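The redevelopment of the Endberg waterfront has been presented to residents as the city's entry into a new age. The official plan speaks of a gateway, a district that will show investors what the region can become. Far less has been said about the households that live there now, or about the small traders whose stalls along Saragih Road have fed the port's workforce for two generations.

The government is right that the old port area needs investment. Drainage has been poor for many years, and the road to the Ister bridge is often closed after heavy rain. The question is who will decide what is built, and for whom. On that point the record so far gives cause for concern.

When the plan was published in November, residents were given 16 days to respond. The document ran to several hundred pages and was available in one language only, at a single office that closed at noon. Of the 34 written objections submitted by neighborhood associations, 12 received a reply. None led to a change in the published boundaries.

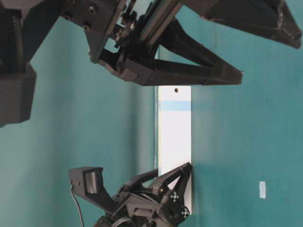 A robotic arm against a teal-green wall.

Officials have pointed to the jobs that the new technology and light manufacturing zone will bring. Such jobs would be welcome. But the plan contains no commitment to hire locally and no funding for the technical college in Zulter, the only public institution within reach that could train people for this kind of work. A zone that imports its skilled staff and offers local residents cleaning and security contracts will leave the present pattern of employment much as it is.

Housing raises a similar difficulty. Families who can show a registered title will be offered a unit on the northern edge of the city. Most families cannot. Titles in the old port area were rarely issued, and successive administrations collected fees from these households all the same – a form of recognition that the state now declines to honor.

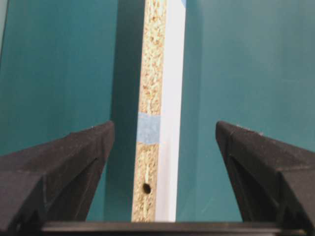
Laminate-faced particleboard with a strip of blue tape across its edge.

Senthil Kurian, who has written on land tenure in the region, argues that compensation should follow occupancy where the state has knowingly taxed it. This is a sound principle, and it has the advantage of being simple to apply. The municipal fee ledgers already exist. They could be opened to residents and their legal representatives without new legislation.

The council should suspend clearances east of the bridge until those ledgers have been examined. It should also reopen the consultation, with hearings held in the affected neighborhoods and at hours when working people can attend. The investors' interest in an early start is understandable, but it does not outweigh the claims of those who were there first and who have paid for the right to remain.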